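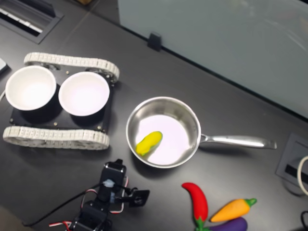 4. Setting up a match on the Puredari court scorer

Revised Mon 18 December. Applies to handsets sold under the Sturico name as well.

Before you start, the display must be mounted on its post and charged (see Section 2), and the handset must show the court number in the top corner. If it shows two dashes, go back to Section 3 and pair it again.

4.1 Entering the players

1. Press MENU, then choose New Match.
2. Choose Singles or Doubles. You can't change this once the first point has been entered.
3. Type the name for Side A and press OK. Repeat for Side B. The display shows the first eight letters of each name. Longer names are kept in full in the match record.
4. For doubles, enter the second name on each side when asked. To leave it blank, press OK.
5. Choose the side that serves first. A small ball mark appears beside that name on the display.

Note: Side A is always the top line on the display, whichever end the player is on.

4.2 Choosing the format

1. Under Format, choose Best of 3 or One Set.
2. Choose the game type: Advantage or No-Ad.
3. Choose what happens at six games all: Tiebreak or Play On. In a tiebreak, the ball mark moves after the first point and then after every two points.
4. For the deciding set, choose Full Set or Match Tiebreak.
5. Press OK to save. The handset shows READY.

If your club plays the same format every week, hold OK at the Format screen until the handset beeps. The settings are then used for each new match until you change them.

Caution: Holding OK for longer than the beep clears the saved format and returns the handset to Best of 3, Advantage, Tiebreak, Full Set.

4.3 Scoring

1. Press A or B after each point. The display changes at once.
2. To take back the last point, press UNDO. UNDO can be pressed again to go back further, as far as the start of the current set.
3. When the ends should be changed, the display flashes the word ENDS. Press any key to stop it.
4. At the end of the match, press OK twice to save the result. Until you do this the match is still open and the next one can't be started.

If a player retires, press MENU, choose End Match, then Retired, and pick the side that has stopped. The score is saved as it stands.
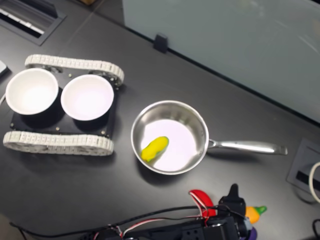

A scorer at Eltport wrote to ask whether the serve could be corrected partway through a set, after the wrong player had been entered at the start and two games had gone by. Yes. Press MENU, choose Server, and pick the correct side. The score is not affected, and the ball mark follows the new order from that point on.

4.4 Match records

The handset holds 92 matches. When it is full, the oldest is written over without a warning, so copy the records to a computer before a long tournament.

1. Connect the handset with the supplied cable.
2. Open the Nilsuwan desktop program and choose Collect.
3. Wait for the word DONE on the handset before unplugging.

Each match is saved with its own number. Numbers run up to 2,991 and then start again at 1. Handsets bought before June give the number without the court letter; add it by hand if you use more than one court.

Caution: Do not connect the cable while a match is open. The current game may be lost, and you would have to enter its points again.

For error codes, see Section 7.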